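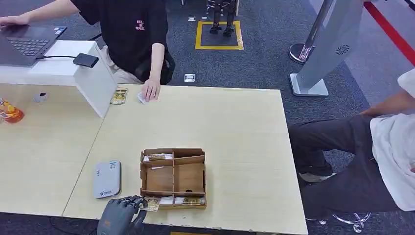
**Lokier students enter card-handling round at Budska, with modest hopes**

The Lokier robotics club will enter the Jernen round of the Budska student contest in March. Its 13 members have logged 1,045 practice runs at sorting packets and handling cards with a robotic hand. The club is making no promises.

"A run that goes well at our own table proves very little," said club lead Ariel Salazar. "I'd like to see it in a strange room before I believe any of it."

Entrants get three attempts at each task, and the Evangelista scoring rules allow two restarts.
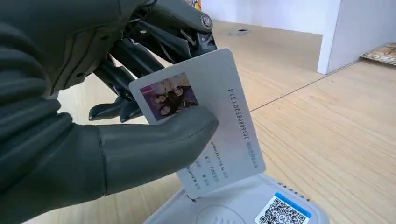 **Does the club expect to win?**

Salazar would settle for finishing every task, and doubts that will happen this year.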